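4.2 Clothes folding with the Nelitz kit

We were keen to try the Nelitz kit on laundry, a job that had beaten our older recording gear every time. The kit, sold by Skerkwood, pairs a head camera with software that turns a person's folding into training clips for a two-armed robot. Soft knitwear was the part we looked forward to most, as a thick jumper hides its own edges once it starts to roll up. 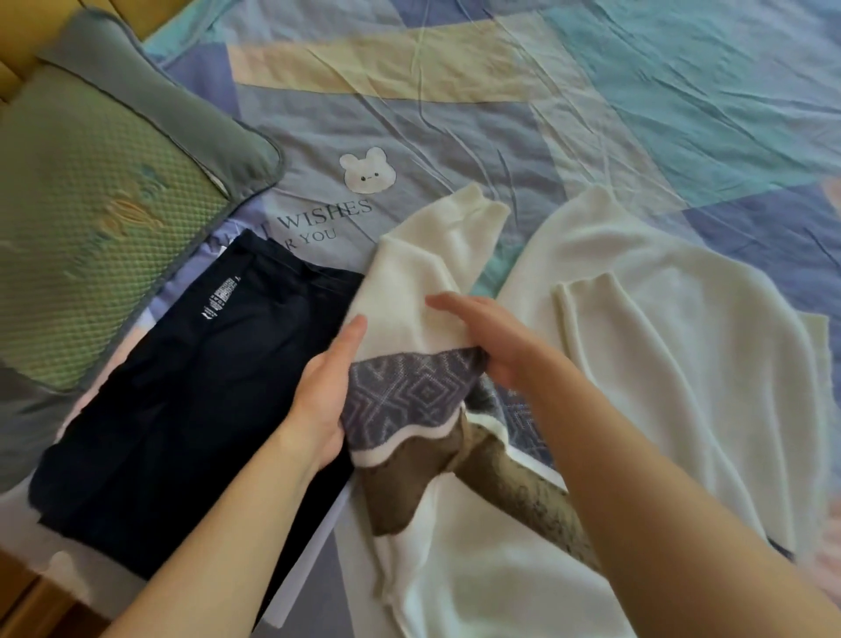 Flernard, February

Ottar Viklund and Glenys Humphreys did all the folding, on a bed with patterned covers and not on a plain table. We chose this on purpose. A busy background is what a home robot will meet, and the maker's own guide only covers plain ones. Over 1000 clips were kept for training, and 68 more were set aside for testing.

The hand tracking was a delight! It held on well even when fingers pressed deep into knitwear, and the labels for each stage of a fold needed far less fixing by hand than we had planned for. Dark cotton was harder. On a black T-shirt the software often lost the line between one layer and the next, and Cameron Ellery had to mark the hem and neckline again in many clips (Figure 3).

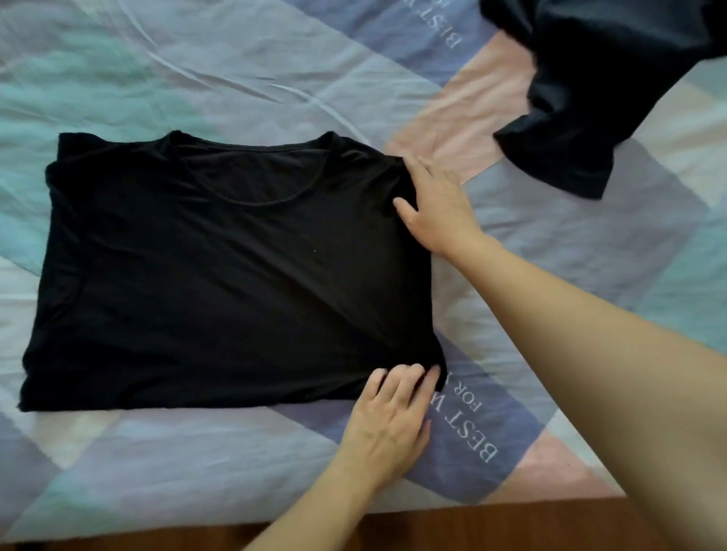 Figure 3. Smoothing a folded black T-shirt, with one hand near the collar and the other at the hem.

Our one real complaint is the export tool, which stops without warning if a clip name has a space in it. Skerkwood's support desk sent a patch on the Monday after we wrote to them, and we used the patched version for all the results in Section 5.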